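The Last Night at Uvuvwood

Seven in the morning the van comes. Seven! And the kitchen not even started.

She'd done the bedroom, the hall, the awful cupboard. Twenty-one boxes, all with ZAKETTI down the side in blue, because Zaketti was the wine shop on the corner and they gave them away if you asked nicely. Plates in newspaper. Cups in socks. The good knife rolled in a tea towel and then lost, somewhere, in one of the twenty-one.

What's left is always the small stuff. Things with no box. Things you can't throw out and can't say why.

The little chest of drawers, for one. Purple drawer, blue drawer, silly bright knobs. He'd bought it for her earrings and she'd kept everything in it but earrings. Stamps. A key to a flat they'd left two flats ago. And the triangle, ALL IN, with the heart on it, from that card night above the Rosumon when he'd pushed the lot across the table, three thousand, rent and holiday and all, and looked at her and not at his cards.

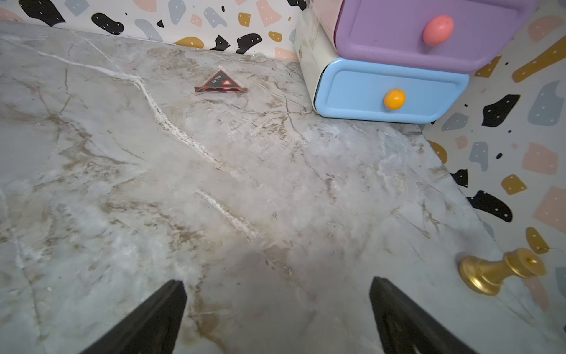
He lost, of course. They ate toast till July.

She wiped her hands on her jeans. Cold stone, that worktop, she'd hated it the first week and now she was stood here stroking it like a horse. Get on. Get on with it. Tape. Where was the tape.

Her phone went. Him.

"Are you bringing the drawers?"

"Do you want them?"

Traffic at his end. A bus, somebody shouting. He'd be outside Taşdemir's, waiting on his supper, coat undone.

"I want to know if your bringing them," he said.

So that was the question, then. The van was booked for one address. It could be booked for another. She had untill seven.

"There's a thing of yours here," she said. "From the Rosumon."

Nothing. The bus pulling off.

"I thought you chucked that."

"No."

She picked it up, put it in the blue drawer, pushed the drawer shut with her thumb. Then out again. Into her pocket.

"Get me some chips," she said. "I'm hungry. I'll come down."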